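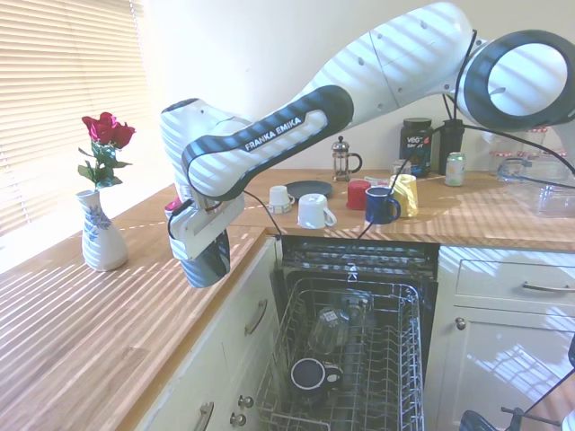

Sunlight on the worktop, dishwasher open.

Hard water, part two

Jul 2, 2023

The first post on this ended with the softener ordered and the test strips in a drawer. The softener is a Fendine, the smaller of the two cabinet models, and it has been in since January. These are the settings I ended up with.

Our supply comes from the Hollitz reservoir and the strips put it at 20 degrees on the German scale. The water company's own figure for the postcode is a little lower. I set everything to the strip reading, as it was taken at our kitchen tap and theirs is an average for the zone.

The Fendine regenerates by volume. You enter the hardness, it works out a capacity between cycles, and on our settings that comes to 1,150 litres. The factory default assumes softer water and will let hard water through for the last part of each cycle. If you have one of these and the kettle still furs up, check that number first. It is in the second menu, under the clock, and it resets if the power is off for more than a few hours. I found this out in the spring and lost a fortnight's readings.

Dishwashers are a separate matter. Most have a small softener of their own with a salt reservoir in the base, and the hardness setting has to come down once the incoming water is already soft. Leave it high and the machine wastes salt and water on regeneration. Too little hardness also has a cost – very soft water with a full dose of detergent will etch glass, and etching does not come off. A quick test is to wipe a cloudy glass with white vinegar. If it clears, the cloud was limescale. If it stays, the surface has gone.

I now run the machine at 60 degrees once a week and on the eco programme otherwise. Detergent is Evau powder, since tablets can't be reduced and the dose needs to be around half what the box says. Rinse aid is down to the lowest setting that still dries the plastics.

Salt use for the Fendine is 11 kg a month, in blocks. Choo blocks fit the cabinet without being broken up. The cheaper ones are a few millimetres too wide and jam against the lid.

Still to do: the outside tap, which should be on the unsoftened side and currently isn't, and a bypass valve that can be reached without emptying the cupboard.

Filed under: house, plumbing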